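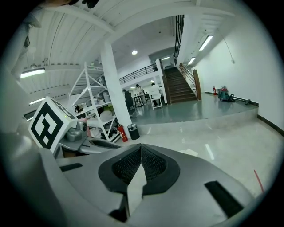
Foto: Ruwan Roy / projeto Trudix

4. Verificação do par de garras antes da gravação

O método Trudix compara a posição relativa das duas garras manuais durante a tarefa. Por isso, o resultado depende muito desta verificação. Faça-a no início de cada sessão e também depois de trocar as pontas dos dedos.

1. Segure uma garra em cada mão, com as pontas pretas livres de pó e de fita.
2. Aproxime as garras até o cubo marcador branco da outra garra aparecer na câmera, ao lado das pontas.
3. Incline o cubo devagar. O padrão preto deve ficar legível no programa Sorkeo.
4. Mantenha a posição durante 2 segundos e carregue em "Registar pose".
5. Repita em posições diferentes, até completar 6 poses.
6. Abra o ficheiro de sessão e confirme que existem pelo menos 400 deteções válidas.

Nota: as luzes do teto podem criar reflexo no cubo. Se a deteção falhar, mude primeiro a sua orientação na sala - só depois altere a exposição.

Nota: no nosso ensaio de referência obtivemos 2.183 deteções válidas. Um valor mais baixo é aceitável, se estiver acima do mínimo do passo 6.

Cuidado: não toque nas faces do cubo com os dedos e não aperte as garras uma contra a outra.

Para a sincronização dos relógios, ver a secção 5.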